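The first thing Valentin Bodin wants to know when I call is what my shoes are made of. I look down. I have no idea. "That's where most people go wrong," he says, laughing. "They go straight for the soap!"

Valentin runs Pastel, a small sneaker cleaning business with one worktable and, by his count, 743 pairs behind him. He got into it by ruining a pair of his own in the washing machine (the glue let go, he still sounds sad about it), and now he does everything by hand with a folded white cloth and a lot of patience. White, so he can see what's coming off.

"The toe is easy," he told me. "Anyone can make a toe shine in two minutes. Then you look at the collar, where your ankle rubs all day, and it's a different shoe." 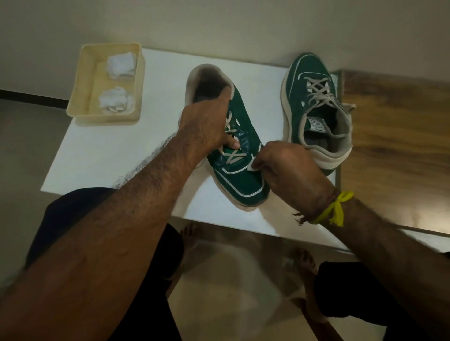

Gwenaël Baudry disagrees with him there, and told me so by email: the collar can wait, start with the soles, or you'll be splashing gray water on everything you just cleaned. When I passed this along, Valentin groaned. "We've had this argument for four years. I do soles last, with hardly any water. Put that in."

So I'm putting it in. I also asked about laces, which I never bother to take out. He does loosen them, at least, and on a bad pair he pulls them all the way and leaves them in a bowl of warm soapy water while he works. 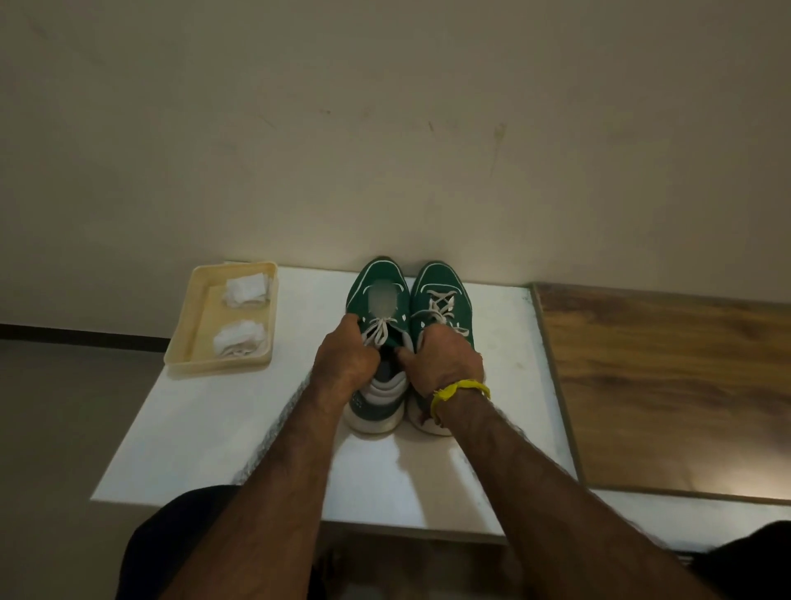

My own habit is to scrub with one old rag until it's the color of the sidewalk, and Valentin was pretty stern with me about that. A dirty cloth just moves dirt around, he said. He goes through plenty of tissue and keeps a shallow tray at his elbow for it – the beige one to the left of the green pair, with two wads in it. "Get a tray. Any tray. Otherwise it ends up on the floor."

And drying? Never on the radiator, he says. Stuff them with paper and leave them until morning. I tried it on my gray pair on Wednesday, collars first. Sorry, Gwenaël.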